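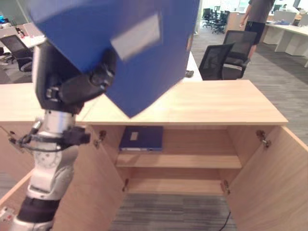
Figure 1. One-handed condition, blue binder over the open cabinet.

Student Projects > Manipulation Lab > Final Reports

One Hand or Two: Getting Office Files In and Out of a Cabinet

Consolacion Barredo and Edgardo Marquez
9 min read

Summary

We compared two ways of gripping a binder with a two-armed robot. In the first, one arm does everything and the other stays out of it. In the second, both hands hold the file from start to finish. We ran 193 trials and kept 181 of them. The two-handed grip won on nearly everything we measured except speed, and the one-handed grip won on being finished before lunch.

Background

Our original proposal was about folding towels. Our advisor, Rosângela Rangel, read it, asked how many towel papers we had found, and suggested we look at stationery. Binders are stiff, they have flat sides and they don't change shape when you look away. We expected an easy term.

What we had not considered is that a binder held by one end is a lever. The gripper has to resist all of the twist by friction on a slick cover. People do this without thinking, and when it goes wrong they use their stomach or the other hand. Our robot has no stomach.

Setup

The task was to take a file from a small wooden cabinet with two doors and one middle shelf, or put it back in. The doors were already open in every trial. (We had a door-opening stage. It has been moved to Future Work, where it is very happy.) Both arms were teleoperated through Pinora, the controller software the lab already uses. Ching-wen Liao drove the arms for all trials so that we would be comparing grips and not drivers.

One-handed: the gripper clamps the file and the arm carries it alone. A typical carry is in Figure 1, with the file tilted and one corner pointing down toward the cabinet top. Corner-down is the posture we came to dread, as the corner is the first thing to meet the furniture.

Two-handed: one hand clamps the left edge with the fingers over the front, and the other takes the lower right corner from below. We tried a symmetrical hold on both side edges first, and the arms spent the whole time arguing about the width of the file.

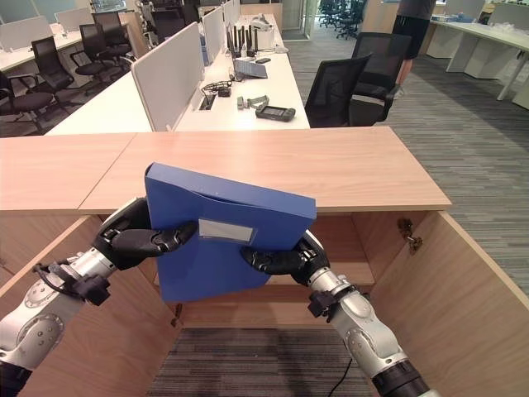 Results

We scored a trial as clean if the file ended up where it was meant to be without touching a door or the edge of the cabinet top. Of the 193 trials, we threw out 12: Pinora lost its connection in seven, and in the other five we had forgotten to start recording.

The two-handed hold had the higher clean rate in both directions, and the gap was much bigger for putting files in than for taking them out. Supporting the corner from below took most of the twist out of the problem. Dropped files happened only in the one-handed condition. Tilt also varied less from trial to trial with two hands, though it never went to zero.

The cost was time. Two-handed trials ran longer, mostly during the approach, when each arm had to wait for the other. There is also the matter of space. Two forearms and a file all want to go through the same opening, and the doors get a vote.

Limitations

One cabinet, one driver, rigid files only. Ching-wen got better over the term, and we ran more of the two-handed trials late, so some of our lovely result may just be practice. We should have shuffled the order. We knew this in July and wrote it on the whiteboard, where it remains.

Future Work

Doors. Randomized order. A soft folder, if someone else wants to do it.

3 comments

Cherry Mae Estrella
Did you try rubber pads on the fingers for the one-handed case? Seems like a cheap fix before buying into a second arm.

Edgardo Marquez
We did for 2 trials. The pads stayed on the binder.

Sebastian
Would like to see the split by direction as a table. Also please do the doors.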